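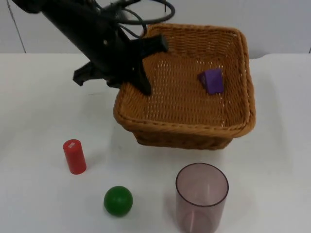
Wicker basket on the white table

Hiya, it's Dorota Mazurek again. Episode 2 of the Gustesow drama still freezes 12 minutes in, right when Kornel gets his letter! I've signed out, reinstalled the Vemden app and left the telly unplugged for some 10 minutes (your chat's idea). Same freeze, and the subtitles are in Polish now.
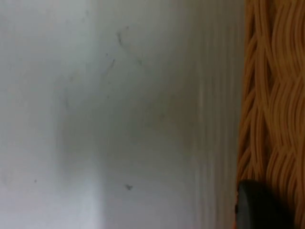

Pale surface, close up

Update, 21st December: Gillespie Rennie rang, lovely chap, and had me switch to standard picture quality. Got to the credits! Episode 3 won't load though.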